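3. Antes da primeira utilização com banda

Agora que o misturador Enberg já está ligado à corrente, vamos com calma à parte de que toda a gente gosta: pôr o som a sair! Se vai tocar num set acústico pequeno (voz e guitarra, digamos), bastam 2 canais e pode deixar os restantes fechados.

1. Baixe todos os faders e rode o volume geral até ao mínimo.
2. Ligue o microfone ao canal 1 e a guitarra ao canal 2, empurrando bem as fichas até ouvir o clique.
3. Peça ao cantor que cante como vai cantar no concerto, a plenos pulmões se for caso disso, e suba o ganho devagarinho. Quando a luz vermelha piscar, recue um pouco.
4. Repita com a guitarra, de preferência com a canção mais forte do alinhamento.
5. Suba o volume geral até a sala ficar confortável.

Nota: se a voz soar abafada, experimente primeiro o botão dos médios, centrado nos 4000 Hz. Um toque pequenino costuma chegar, e poupa-lhe muita discussão com o vocalista.

Cuidado: nunca ligue nem desligue um microfone de condensador com a alimentação fantasma ativa. Desligue-a, espere 5 segundos e só então mexa no cabo.

Cuidado: o sistema chega aos 108 dB junto às colunas. Use proteção nos ouvidos durante os ensaios, mesmo nos curtinhos.

6. Guarde a cena: prima SAVE até o visor mostrar o número da memória e dê-lhe o nome da sala, para a encontrar depressa quando lá voltar.

Os monitores de palco ficam para a secção 4.
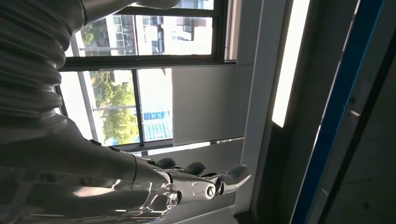

Iveta Lukáč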